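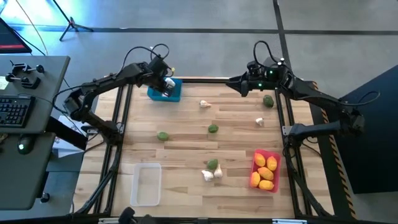
You'll want twice the garlic, Wanting Jin told me over the fence, and then twice that again, and don't you dare peel it under the tap.

I had only said I was making soup! I'd been in Odby for six days, I owned one pot and a chair, and I'd announced to the whole back lane that I was going to make my grandmother's soup from memory. The trouble was that my memory stopped at the smell. I knew there was garlic. I knew there was something sour at the end, and that my grandmother used to hum while she did it, always the same four notes, like a kettle thinking things over.

"How many people?" Wanting asked.

"Just me."

"Nobody makes that soup for just one," she said, and went inside. I thought I'd offended her. Two minutes later a paper bag came flying over the fence and hit me square in the shoulder, and oh, the garlic in that bag! Fat, tight heads that squeaked when I rubbed them together. I sat on my back step and cracked every one of them open with the heel of my hand, and by the time I'd finished my fingers were so sticky I had to open the door with my elbow.

I cooked it low. That much I was sure of. I cooked it so low that I had time to walk down to the Somadon, which is what everyone calls the shop by the bridge even though the sign says Štefanec, and come back with bread and a lemon and a bottle of vinegar, because I still hadn't settled the sour question. 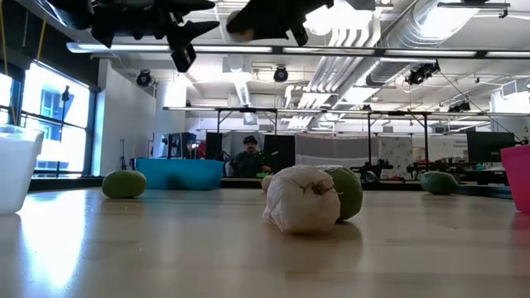 Photo: Follis

When I got back there were three people in my kitchen.

I should say that the lock on that house had never worked. Wanting was at the stove with my only spoon. A tall man from the end of the lane was holding a stack of bowls against his chest, and a girl of maybe nine was sitting in my chair, reading the back of a cereal box out loud to anyone who'd listen.

"It needs something," said Wanting.

"It's sour," I said. "I mean, it isn't yet. She put something sour in it."

So we tried everything! A spoonful in one bowl with lemon, a spoonful in another with vinegar — lovely, both of them, and both wrong. The tall man went home and came back with pickle brine. Wrong, but we drank it anyway. The windows had steamed right up by then and somebody had drawn a horse on one of them.

"Green apple," said the girl, turning a page that didn't exist. "You grate it in. My aunt does."

We all looked at her. Wanting was already out the door, and I heard her going along the lane, knocking at one house after another, calling for apples.

I took the lid off and gave the soup a stir. I was humming before I noticed it, all four notes, and the girl put down the cereal box and asked me how the rest of it went.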